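How to write to a foreign minister about someone held overseas

Letters about detained aid workers and journalists do get logged and tallied, even when the reply is a form letter. The steps below are the ones our letter group in Broltby follows.

Check with the family first. If relatives or the employer have asked for quiet, leave it alone until they say otherwise. Their wishes are usually on the support campaign's page, and if there's no page, write to the employer and ask.

Find the right person. Address the letter to the foreign minister and send a copy to your own member of parliament. Include your postal address and postcode so the office can see you're a constituent.
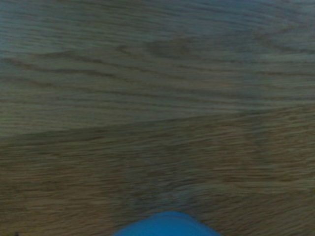

Rizvi

Keep it to one page. Say who the person is, when and where they were last heard from, and what you want done. Ask for one thing, such as a consular visit or a statement in the House. A letter with five requests tends to get an answer to the easiest one.

Stick to what has been published. Don't repeat rumours about where someone is being held, and don't name a group as responsible unless the government has. Leave out their religion, past military service and political views. Captors read the news too.

Write it in your own words. In July we sent 52 letters on the Grusmont case and 50 had a personal reply. The printed postcards, 1,174 of them, got a single acknowledgement between the lot.

Post it, then email the same text as an attachment. Put the date you sent it in your diary and follow up after six weeks. Quote the reference number if you were given one.

If you're asked to speak to local media, tell the family's contact before you agree.

Last updated February 2026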